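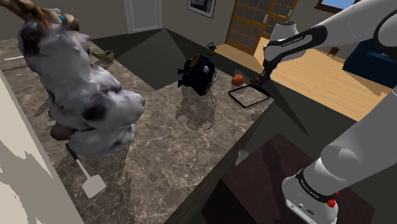 Banco de comparación de pinzas Kendico

El banco de comparación de pinzas Kendico, llamado también simplemente Kendico, es un entorno de ensayo en simulación para manipuladores robóticos. Fue desarrollado en el laboratorio Starnonska bajo la dirección del ingeniero Arsen Zinchenko y sirve para comparar pinzas, cámaras y controladores en tareas de cocina doméstica. El brazo de referencia es un modelo de Franka Emika, montado delante de una encimera de mármol marrón sobre la cual se colocan los objetos.

Origen

El proyecto empezó como una herramienta interna. En Starnonska se discutía desde hacía tiempo cuál de 2 diseños de dedos convenía para objetos de forma irregular, y los ensayos con piezas reales daban resultados difíciles de repetir, dado que la posición inicial de los objetos cambiaba un poco cada vez. Zinchenko propuso trasladar la comparación a una cocina virtual, en la que cada intento se puede comenzar desde el mismo estado. La primera versión fue distribuida a otros grupos en el mes de abril. El taller Boiko contribuyó después con los modelos geométricos de los dedos, y la empresa Rendthorpe con el programa que reparte los intentos entre varios ordenadores.

Escena y objetos

La cocina virtual es una habitación completa, con puertas, muebles y suelo de madera, aunque la tarea se desarrolla solamente en la encimera. Los autores mantuvieron el fondo porque las cámaras lo captan y los controladores basados en visión pueden confundirse con él. Las sombras del propio brazo tienen el mismo efecto y tampoco se eliminan.

Los objetos se eligen de manera que presenten dificultades diferentes. Una fruta redonda puede rodar si el primer contacto es lateral. Los utensilios planos, como una espátula, ofrecen poca altura para los dedos. Los modelos de superficie arrugada, parecidos a los que se obtienen por escaneado, exigen una malla de colisión más detallada, y el cálculo del contacto resulta más lento.

Cámaras

El banco distingue entre la vista exterior, que abarca el brazo y la encimera, y la vista de muñeca, que se mueve junto con la pinza.
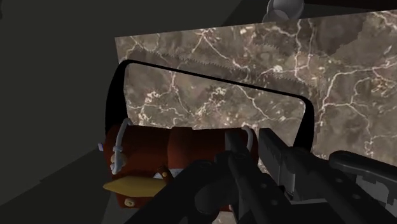
La vista de muñeca tiene la ventaja de que muestra de cerca la relación entre los dedos y el objeto, por ejemplo cuando la pieza tiene asas delgadas y el controlador debe decidir si se acerca a una de ellas o al cuerpo. Su inconveniente principal es la oclusión: los dedos y la carcasa ocupan una parte grande de la imagen, sobre todo en el borde inferior. Además, el campo visible de la encimera es reducido, y un controlador que recibe solo esta vista no conoce lo que queda fuera. Por este motivo, el protocolo pide que los resultados se publiquen por separado para cada cámara y también para el uso conjunto.

Protocolo

Cada combinación de pinza y controlador se somete a 2000 intentos. De ellos, 400 se reservan para disposiciones de objetos que no se han utilizado durante el ajuste de los parámetros. Un intento se considera válido cuando el objeto se levanta de la superficie y se mantiene entre los dedos hasta el final del tiempo asignado. Los golpes contra objetos vecinos no anulan el intento, pero se anotan en una columna aparte.

En la comparación de controladores se deja fija la pinza, y en la comparación de pinzas se deja fijo el controlador. Cambiar las dos cosas a la vez está permitido, pero el resultado no entra en la tabla general.

Limitaciones

La crítica más frecuente se refiere a la fricción, que en el simulador es uniforme en toda la superficie del dedo. El grupo de Boiko ha señalado que esta simplificación favorece a los dedos rígidos frente a los que llevan recubrimiento blando. También falta un modelo del desgaste. Zinchenko ha respondido que el banco está pensado para ordenar diseños antes de fabricarlos y que los valores absolutos no deben trasladarse directamente a un brazo físico.

Véase también

Pinza robótica
Control visual
Planificación de agarre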